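Darko Dried Figs, 933 g Tub

Darko figs are grown at Dredham and dried whole on racks, with no added sugar or oil. They are soft enough to eat out of the tub and hold their shape when baked. Chop them into porridge, or serve them with a sharp cheddar.
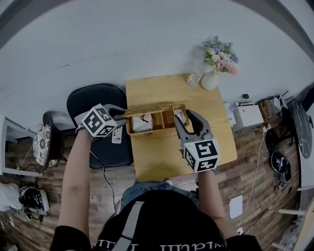
1 min read

Each tub is packed by Visham and sealed with a resealable lid. Store in a cool, dark cupboard and refrigerate once opened. A white bloom on the skin is natural fruit sugar.

Ingredients: dried figs. May contain traces of tree nuts and sesame. Occasional stem pieces may remain.

Also available: Fallano dried apricots, 1,177 g. Cafés and bakeries can order either product by the carton.

Product page updated by Yaa Annan, April 5, 2026
Item no. 1857
Colour and size vary with the harvest.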